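Parer hand gripper kit: a review from our robotics club, after a month of moving plates

Posted September 2022

Our club ordered the Parer kit over the summer, and I promised the other schools in our league that I'd write up what we thought once we'd used it for real. So this is me keeping my promise, a bit late and a lot longer than I planned!

Quick background for anyone who doesn't know us. I coach the robotics club at Ridcombe, together with Kevin Cabrera, who handles the electronics side (I do the coding and most of the nagging). Our big project this year is table clearing. The students want to teach an arm to sort and stack dishes, and before the arm can learn anything, somebody has to show it what good stacking looks like. That's the job of the hand-held grippers. You hold one, you squeeze the handle, the fingers close, and the camera on top records the whole thing from the tool's point of view.

We paid 300 dollars for a pair, which felt like a lot until we priced out building our own. Kevin did that math on the back of a parts list and came out at more than the kit, before counting the evenings.

What comes in the box

Two grippers, two camera mounts, a bag of spare finger pads, a hex key, a bag of screws and a thin booklet. No cameras! I missed that on the product page and had to raid last year's competition bin. If you're buying this for a group, check what you already own first, and check that the lens is wide enough. We tried a normal one to start with and the fingers filled up half the picture.

The booklet is fine for assembly and pretty useless for everything after. There's one page on mounting the camera and then it just wishes you luck, more or less.

Putting them together

I gave one kit to the older kids and one to the newer ones, and it took both groups one meeting. The finger linkage is the fiddly part. There are pins at the joints, and if you push one in crooked the finger still moves but it drags, and you can spend a long time blaming the spring. Heledd Gethin, one of our seniors, worked out that you should leave every joint a little loose, squeeze the handle a few times, then tighten. Wish I'd read that in the booklet.

The pads slide on from the tip. They're ribbed, and they come off more easily than I'd like. We've put a tiny dot of glue on ours.

Using them on actual dishes

We don't have a kitchen in the robotics room, so we work on a real counter next to a cooktop, with a checkered mat laid down for a work surface. The dishes are a mix from the thrift store, and I told the kids to pick things that don't match. I'm glad they did, because a flat plate and a deep bowl ask for completely different moves, and you learn a lot about a gripper when you switch from one to the other.

Bowls are great. You bring one finger inside the rim and one outside, squeeze, lift, done. Even our youngest members were getting clean recordings of that on the first afternoon. I was honestly thrilled!

Plates are another story. A big plate sitting flat gives you almost nothing to grab, and the fingertips are just thick enough that sliding one under the rim turns into a shoving match. The students ended up nudging the plate with one gripper and catching the rim with the other, and once they had the trick it worked most of the time. It does mean you need two hands and two grippers for a job I'd hoped would take one. Our big one with the blue-green leaf strokes around the rim has become the club's test piece, and "did you get the leaf plate" is now a thing they say to each other in the hallway.
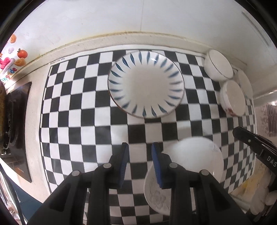

Comfort and size

The handle was clearly made for an adult hand. Mine is fine, Kevin's is fine, and a couple of the smaller students get sore after ten minutes. We swap often. The makers could fix this with a second handle size in the box, and I'd happily pay extra for it.

Weight is okay with a light camera and tiring with a heavy one. It's all up front, so your wrist feels it.

With two people's worth of gear over one mat, it also gets crowded quickly. The arms of the grippers are wide down near the hand, and they like to bump into each other or hide the dish you're trying to pick up. Spread your dishes out more than you think you need to. We like to bunch them up because it makes for a harder task, but I'd save that for later in the semester.

How they've held up

Our goal for the month was 500 recordings, and we got there with a few meetings to spare. In that time we lost 42 of them to problems we could blame on the hardware, mostly a pad slipping or a camera mount working itself loose. I don't think that's bad at all for a tool that gets passed around a room full of teenagers. One finger did get a crack in it after a drop onto the floor. I wrote to the shop and a new one came without any argument, so full marks there.

The mount is my biggest gripe. It's held with a single screw, and once that turns even a little your camera is pointing somewhere new and the recordings stop matching. We check it at the start of every meeting now and again after the snack break.

Compared with the Filberg

We borrowed a Filberg gripper from another club for a week, so I can compare a bit. The Filberg has thinner fingertips and it's much better at plates, no contest. It also costs a good deal more for one than we paid for two, and the kids found the squeeze really stiff. For a class where everybody needs a turn I'd still go with the Parer. If you're a small team and you've got your heart set on flatware and saucers, I'd save up.

Should your club get it?

I'd say yes if you've already got cameras and somebody patient enough to fuss with screws. My students went from never having recorded a demonstration to arguing about wrist angles in the space of a few weeks, and I love that. Four stars from me. Kevin says three and a half, on account of the mount.

If anyone has found a thinner fingertip that fits these, please leave a comment with the file! Heledd is drawing one up but she's got college applications to finish first.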